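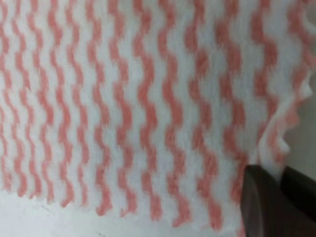 Annual inspection of the Prercombe Community Library, main floor and lower level, completed July 31, 2018. The checklist covers fire safety, walking surfaces, electrical items and general housekeeping. Cleaning cloths are to be assigned by area, and the white cloth with wavy pink stripes is the type approved for desks and counters. Cloths of any other pattern are to stay in the restrooms and the staff kitchen.

Fire Safety

1. Exit doors open fully from the inside. Satisfactory.
Comment: The door to the Dildale Street side sticks near the floor. It opens with one hand, but the bottom edge should be planed before winter.

2. Extinguishers mounted, tagged and within date. Partly satisfactory.
Comment: All 8 units are mounted. The tag on the unit beside the boiler room was last initialed in June of the previous year.

3. Posted occupancy limit is legible. Satisfactory.
Comment: The sign in the Alexiou Reading Room gives the limit as 161 persons.

Electrical and Work Areas

4. No extension cords used as permanent wiring. Not satisfactory.
Comment: One cord runs behind the periodicals shelving to a floor lamp. Remove it or install an outlet.

5. Desks and tables clear of food, drink and stacked paper. Satisfactory.
Comment: Keyboards may remain on the tables after closing.

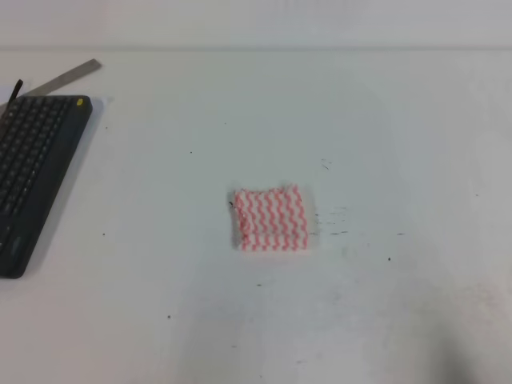

6. Electrical panel has clear space in front. Not satisfactory.
Comment: Book carts were parked against the panel. Floor tape is recommended.

Floors, Stairs and Housekeeping

7. Stair treads and handrails secure. Partly satisfactory.
Comment: The lower handrail bracket is loose. The Rakis Building Services work order should be amended to include it — the present order covers only the treads.

8. Cleaning products labeled and stored in a locked closet. Satisfactory.
Comment: Two labels have faded and should be replaced. The closet key is kept at the front desk and signed out on the sheet provided.

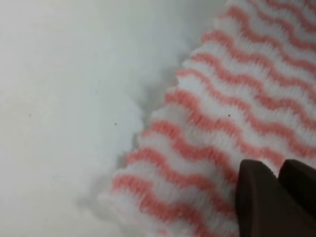 The sign-out sheet should also record the time of return, which the present version does not ask for. A revised sheet may be copied from the one used at the Dildale branch.

Items marked "Not satisfactory" must be corrected within 5 working days. Items marked "Partly satisfactory" are to be corrected before the next inspection, and the building file updated accordingly.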